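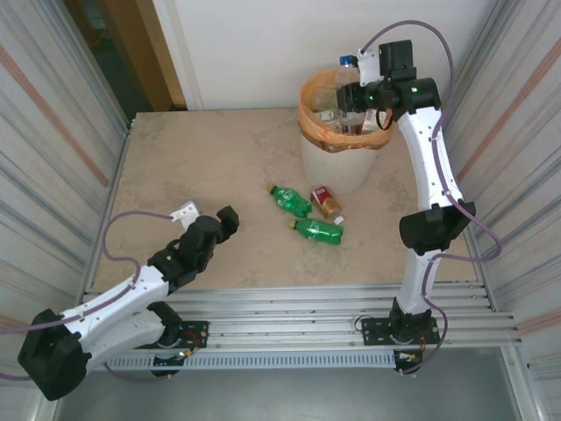
How often does a wood stove chimney need to be swept?

Once a year if you burn dry wood, and twice if you burn whatever was lying by the shed. Have it done before the first fire of the season. Sweeps are easier to book in summer, a fact we rediscover every fall.

Grokside Cabin: Pre-Winter Safety Check
Kadholm Rentals
Checked November 7, 2022
Marks used: OK, FIX (before next guests), WATCH (look again next month)

HEAT AND CHIMNEY

Chimney swept, receipt on file: OK
Receipt was in the drawer with the takeout menus. Moved to the binder.

Chimney cap and screen in place: OK
Seen from the ground with binoculars. I also learned a lot about the neighbor's gutters.

Stove door gasket seals all the way around: FIX
Dollar bill test: close the door on a bill and pull. It should drag. Along the hinge side it slid out like it had somewhere to be. New rope gasket and cement needed. No fires until this is done, and the kindling has been moved to the shed so the message gets across.

Hearth clear for 36 inches in front of stove: FIX
The armchair has crept forward again. It is a very comfortable armchair and guests will always do this. Moved back, tape marks put on the floor. If the tape fails we will try a smaller armchair.

Metal ash bucket with lid, kept outside: WATCH
Bucket present. Lid present. They are not from the same bucket.

Imai wall heater, bedroom: OK
Came on at the thermostat, shut off at the thermostat. Smells of hot dust for the first few minutes, as do we all in November. Vacuumed the grille.

ALARMS

Smoke alarm, upstairs hall: OK
Smoke alarm, bedroom: FIX
Battery missing. The TV remote is working beautifully.

Carbon monoxide alarm: FIX
Passes the button test, but the date on the back says it expired 5 years ago. The button only tells you the horn works. Replace the whole unit.

Fire extinguisher, kitchen: OK
Needle in the green, pin in, tag current. It had a dish towel hanging on it. Towel now has its own hook.

WATER

Outside faucets shut off and drained: OK

Hoses off and stored: OK
Found one still attached behind the lilac. It was attached last year too.

Pipe wrap in crawl space: WATCH
Sound except for a short bare stretch by the hatch, where something has been collecting bedding. I did not wait to meet it. Rewrap when somebody braver is available.

Ereo dehumidifier, basement: WATCH
Running, bucket half full. The drain hose is pointed at the floor drain in spirit. Clamped it for now.

Water heater relief valve and pipe: OK
No drips, no corrosion. Quote for a new heater is $1,699 installed, so I was very polite to this one.

STEPS AND WAY OUT

Porch steps, 9 treads: FIX
Second from the top gives underfoot. Cone placed on it. The cone makes it look official but does not hold anybody up.

Handrail: OK
Firm now. Last winter's wobble was one bolt.

Bedroom window opens without tools: OK
Opens with a shove and some language. Waxed the track and it now opens with just a shove.

Porch light: OK

Ice melt in the bin by the door: FIX
Bin contains birdseed. Order one 35-pound bag of ice melt and label both, in large letters.

COMMENTS

The first booking can't go ahead until the gasket, both alarms and the step are fixed. If only some of it gets done, the alarms go first.

Please stop signing the OK column in advance. Last year's sheet passed the ice melt too, and I have now seen the birds.

Next check in December, or sooner if the crawl space gets louder.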